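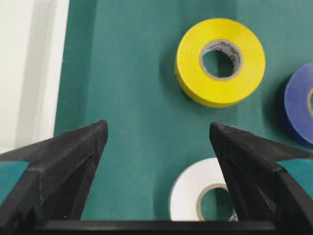 # Faceted printed fingers vs. flat pads for picking tape rolls off fabric

Posted by **wristcam_lag** in Grippers and End Effectors, March

I am comparing two sets of fingers on the same parallel gripper, a Priso two-jaw. Set A is the printed black pair above, faceted, tapering to a point. Set B is a pair of flat aluminum pads with 2 mm rubber. Arm and controller are unchanged between runs (Zakine controller, stock firmware).

The task is to pick a named color of electrical tape from several rolls lying flat on green fabric and put it in a bin. The wrist camera is the only camera.

Results so far:

| | Set A (pointed) | Set B (flat) |
|---|---|---|
| Attempts | 360 | 360 |
| Successful picks | 312 | 271 |
| Touched a neighboring roll | 19 | 64 |

Most of the Set A failures are the same. The tips close on the outer wall of the roll, the roll turns a few degrees, and one side lifts before the other. Set B rarely does this but needs more clearance, so it bumps the neighbor.

Two things I would like to settle before I print another pair:

1. Is it better to grip the outer wall, or to put one finger in the center hole and pinch the ring?
2. The fingers and the gripper base hide a good part of the lower view. With a white roll between the fingers I lose its near side completely. Move the camera, or handle it in software?

---

**torque_ripple**

Pinch the ring. With the outer wall you depend on both contacts being on a line through the center of the roll. A pointed tip gives you a very small contact patch, so an offset of a couple of millimeters becomes a rotation. With one finger in the hole, the position error along the wall matters much less, and you can use a smaller opening.

Two cautions. Check that the tip fits through the core with room to spare at full depth, including the thick part of the taper. Also limit the force. The cores are cardboard and will go oval if you close at the default current. I run mine at the lowest setting that holds the roll during a fast move.

If you have to stay on the outer wall, cut a shallow vertical V into one finger and leave the other flat. Three contact lines instead of two, and the roll centers itself.

On the fabric: tape it down on all sides. A fold near the pick area changes the height enough to matter when you are working with tips.

---

**abera_user_2**

i had the Abera gripper for this and it was fine with the fingers it came with. maybe try suction? tape rolls have a flat top

---

**torque_ripple**

Suction on that ring is not easy. The cup has to be narrower than the wound tape or it leaks into the hole, and the edges of the layers leak anyway.

---

**deadband**

For your second item, I would leave the camera alone at first. Fingers in view are useful because you can see the tips and the target together, and any error in the hand-eye calibration shows up directly. What you need is a second look from higher up.

What worked on my cell:

- Stop at a fixed height over the work area with the gripper open and take one image.
- Fit the center and radius of every roll that shows enough of its outline. Store them in the base frame.
- Mask the fingers and the gripper base. The mask changes with the opening, so record one for each opening you use.
- On the way down, only update the roll you are going for. Keep the stored positions for the others.

A roll that is half hidden at the bottom still gives a usable arc if you already know the radius. Do not let the fit choose the radius freely from a short arc. It will drift.

I logged 2,640 picks this way with a Wotness wrist camera and 2,369 were good on the first try. Those were all outer-wall grips with pads, so do not compare the rate directly to yours. Most of the misses were calibration, after I had taken the camera off and put it back on.

One more point about the table. Your 360 attempts per set only compare the fingers if the layouts were the same. If the rolls were placed by hand each time, print a sheet with marked positions, put it under the arm, and run both sets on the same list of layouts.

---

**wristcam_lag**

Layouts were by hand, so that is a fair objection. I will rerun both sets from a fixed list, ring pinch and outer wall separately, with the current limit lowered. The core clears the tip at half depth. I have not checked full depth.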